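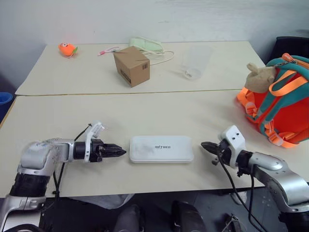
Tülin Uçar

Wanted: people who will sit near a two-armed robot and lose patience with it usefully

We make a tabletop kit called Grollora. It is two arms, two grippers, a controller and a piece of teaching software, and it is sold to small firms that pack things into other things and would like their wrists back. The software ships in July. Before that we want it used by people who had no part in making it, because those of us who did have developed ways of working round its habits and can no longer see them. I, for one, press Save twice every time and have done so since winter. I'm told this isn't normal.

So this is a call for participants. You don't need to know anything about robots. If you do, please apply anyway, but be warned that the first session will be spent stopping you from opening the settings.

What you'd be doing

You sit at the desk beside the work tables and teach the arms a job. A job is something like: close the case, pick it up, hand it from the left gripper to the right, put it in the bag. You guide the arms through it by hand, the software turns that into steps, and then you run the steps and find out what it thought you meant.

The things on the tables are the things we practise with. There's a flat white case, an orange-red backpack with teal straps, a soft toy that lives in the top of the backpack, a small cardboard box, a clear plastic cup and an orange plush fruit with a face. The fruit is squashy and is the easiest object we have. The cup is the hardest, and has ended more demonstrations than the fire alarm. Backpacks are somewhere beyond hard. A bag has opinions about where its opening is, and changes them whenever you let go.

You'll work through a printed guide of 13 tasks. Most people don't finish, and you aren't expected to. Where the guide is unclear, we'd like you to write something rude in the margin. Where the software is unclear, say so out loud. Elif Naz Tatlı sits in on every session and takes notes. She will not help you for the first five minutes of any problem, however much you look at her. This is deliberate and she has had practice.

After each task there's a short form. It used to be a long form, and the last group's feedback on the kit was mainly feedback on the form.

What the kit can and can't do yet

I'd sooner you heard this from me. The arms are good at flat, firm things with clear edges. They're decent at soft things that don't mind being squeezed. They can hand objects to each other, slowly and with a certain formality, like two people exchanging business cards. They are poor with anything see-through, and a zip is a matter for July, or possibly the July after.

The teaching screen is better than it was. The undo button undoes. The emergency stop has always worked and always will, and you'll be shown it before you are shown the kettle.

We are not testing you. If a task goes wrong, that's a finding and it goes in the spreadsheet, which currently has 722 rows. I'd like the next set to be about different things.

Who we're after

Twelve or so people would be plenty, and we'd like them to be as unlike each other as possible. In particular:

People who pack, sort, label or assemble for a living, or used to.

Left-handed people. The software was written by four right-handed ones and I have suspicions.

Anyone who has ever returned a kitchen appliance because of the manual.

Someone who teaches, at any level, and is used to being misunderstood by something that is trying its best.

You need to be over 18, able to sit at a desk for a morning with breaks, and comfortable reading English on a screen. You'll be recorded while you work (hands and voice, not face) and you can ask for any of it to be deleted afterwards. If you have worked for Çetinkaya or for any other firm selling arms of this kind in the past two years, we can't take you this time.

Time and money

There are three sessions, each a morning, spread over a few weeks to suit you. We pay 70 euros a session, in full, even if we have to stop early on account of something being our fault. Travel within the city is paid on top. Lunch is provided and is the same lunch every time, so do say if you don't eat cheese.

There's no job at the end of it, and I mention this since the last advert was apparently vague. There is a discount on the kit, should you find yourself wanting a pair of arms on your own table. The list price isn't settled, and Trustska, who sell it for us, would prefer that I stop guessing at it in public.

Where

Our workroom is on the second floor of the Zevo building, up the back stairs. There's a lift as well, which I'd take. If you use a wheelchair, tell us beforehand and we'll move the desk to the other side of the tables, where there's more space.

How to apply

Write to us through the contact page, with the word "sessions" in the subject line. Tell us:

your name and which mornings you can't do

what you do all day, in a sentence or two

the last machine you argued with, and who won

No CV, please. The last one answers most of what I would have looked for in it. Applications close on 1 May 2022 and everyone gets a reply, including those we can't fit in. If you've heard nothing a fortnight after that, write again and be short with me.

Questions about pay, recording or access can go to Elif Naz through the same page. Questions about the plush fruit should come to me.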